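October, evening

Back in Skidmont after the walk out to Pedaveck. I wanted to get this down before I forget the order of things.

I left the house at 8 with the thermos, two cheese sandwiches and the blue rain jacket, which I ended up wearing all day. The bus to the trailhead was on time. The lower road was closed past the quarry, so the driver let us off at the old stop and I had an extra stretch along the ditch before the path began. Wet grass, socks soaked by the first gate. I should have put the gaiters on at the bus stop like I always say I will.

The climb through the beeches was slower than in spring. The leaves are down and they hide the roots, and I kept my eyes on my feet most of the way. I stopped at the spring and drank half the tea. The sign there says 322 meters, and I still think it is wrong, but my watch is no better.

On top the wind was strong enough that I didn't sit. I could see the Tirkia as far as the second bend, brown and high from last week's rain, and after that only cloud. I had hoped to see the far ridge. I stood behind the wall long enough to eat one sandwich and then went on.
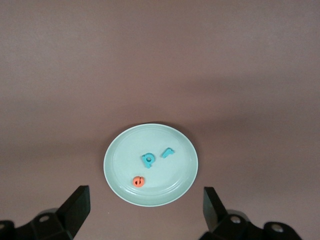 The way down on the north side is in bad shape. One section of the path has slid into the gully and someone has tied a rope between two trees so you can get around. The rope is fine, the footing isn't. I went down the worst part sitting, and the seat of my pants is now ruined or close to it. It took me 35 minutes to get from the rope to the forest road — last year I did the whole descent in not much more than that.

At the bottom I turned left to the ford to see whether it could be crossed. It could not. The stepping stones were under water and I didn't feel like testing them with a stick. So it was the long way around by the bridge, and I missed the early bus and had to wait 20 minutes at the shelter with my hood up. A dog came and looked at me and went away again.

My left knee started to complain on the road, the outside of it, same place as in July. It is stiff on the stairs tonight but not swollen. I've put the cold pack on it twice.

Ate the second sandwich on the bus. At home I had a hot bath, then soup from the freezer, the lentil one, which needed salt. Boots are stuffed with newspaper in the hall. The left one is coming apart at the toe and I don't think glue will hold it another winter.

I had meant to do the Tak loop before the end of the month. With the ford closed and the knee like this I will leave it until spring — or do only the first half, up to the hut and back the same way. I need to look up the winter bus times, buy laces, and call about the gutter in the morning.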